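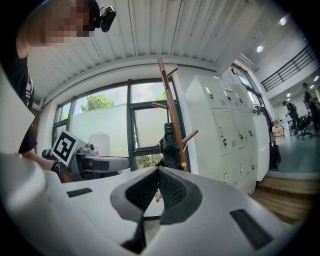 Window end of the room, coat rack to the right of center, July.

Workshop notebook, Haslam room
July, entry begun 2:15 p.m.

The purpose of this entry is to record the present arrangement of the window end before the Stosow shelving is delivered. Colleagues are asked to add corrections in the margin and to leave the original text legible.

Coat rack. The wooden rack remains in front of the window. A black glove is hanging on it at mid-height. Gloves are to be returned to the drawer at the end of each session; the rack is for outerwear only. If the rack stays where it is, it will obstruct the right-hand side of the new shelf, which is 700 mm deep. Proposed position: beside the door, base clear of the walkway.

Window. Black metal frames, several panes. The tree outside is in full leaf and the sky was pale with cloud, so the light was even. Readings on clear afternoons have been less consistent, and the blind ordered from Flelley has not arrived. Until it is fitted, color comparisons should be made before noon.

Sill. One tall white translucent container with a rounded top is standing near the sill. It carries no entry in the inventory. Contents to be confirmed and the container labeled or removed by whoever placed it.

Measurements taken for the shelving:
Clear run along the window wall: 2,270 mm
Floor to underside of sill: 555 mm
The second figure was taken twice, with the same result. The Istier drawing gives a lower sill and should not be used for cutting.

Outstanding
Move coat rack.
Return glove to drawer.
Identify container.
Ask Stosow whether the lower brackets can be supplied in black.

Entry closed 4:40 p.m. Bracket query sent; no reply at time of writing.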